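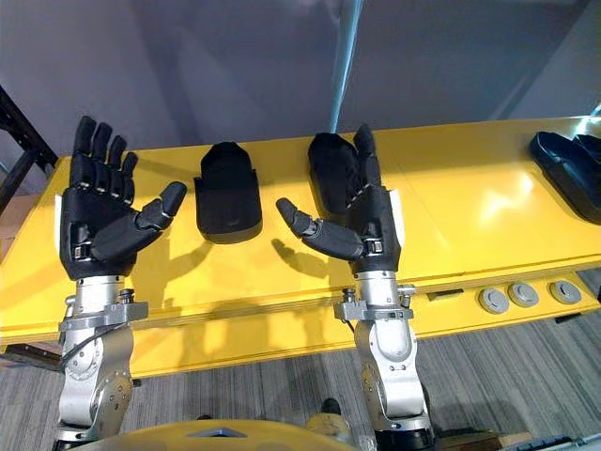

Werkell will move the finishing and packing of its black hand covers to a new room at its Flomau site in February, the company said. The work is now split between two buildings on opposite sides of the parking lot.

The covers are shaped like a mitten, with a rounded top and an opening that flares at the bottom. Werkell introduced them last year in one size and has since added a second. The Flomau site shipped 4000 of them in its first year, the company said, most of them in orders of 500 or fewer.

Under the current setup, covers are trimmed in the older building, carried across the lot in bins, and then checked and boxed in the newer one. Bins have at times sat overnight in the hallway waiting for a free bench, and in rainy weeks they have been held back until the afternoon. The new room puts all of that work under one roof, with 825 square feet of floor space and a door that opens onto the loading area.

The covers will be laid out and checked on long yellow tables. The tables are glossy, with a raised lip along the front, and come from the furniture maker Åberg. Werkell tried a gray table first and went back to yellow after staff complained that black parts were hard to pick out on it, especially late in the day.
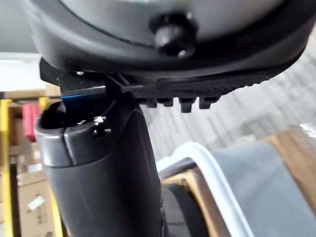
Trimming will be done at one end of the room and boxing at the other. Shelves for flat cartons are going up along the back wall this month, and the floor has been patched where an old sink was taken out. Electrical work is finished. A second row of ceiling lights was added after the first inspection, which found that the corner by the door was too dim for checking edges.

Werkell said it does not plan to close during the move. Trimming will stay in the older building until the last week of the month, and orders placed before then will be filled from stock. Customers who pick up their orders in person should keep using the front entrance until new signs are posted. Pickup hours will stay the same.

The change will also free up a room in the older building. Plaltevwood, which rents the other half of that building for its sample shop, has asked to use it for storage. The two companies have not signed an agreement, and Werkell said it may keep part of the room for returned goods.

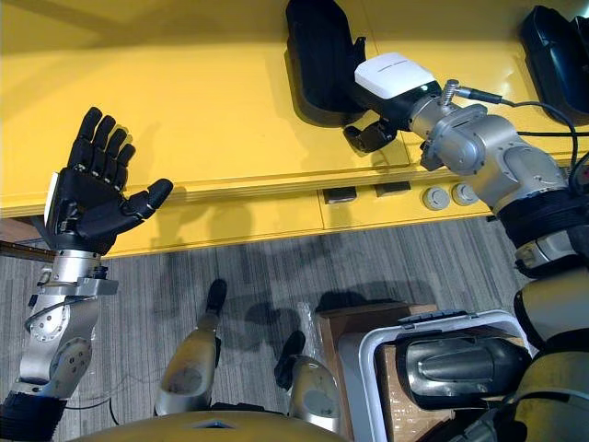
The site has 20 employees, and Werkell said all of them will keep their jobs. One early shift, starting at 6 a.m., will be dropped once the move is complete, and workers on it will be offered hours later in the morning.

The company is also looking at a third size of cover, smaller than the two it sells now. It has not set a price or a date. Samples are expected to be ready for existing customers by summer, and anyone with an open order can ask to be put on the list through the Flomau office.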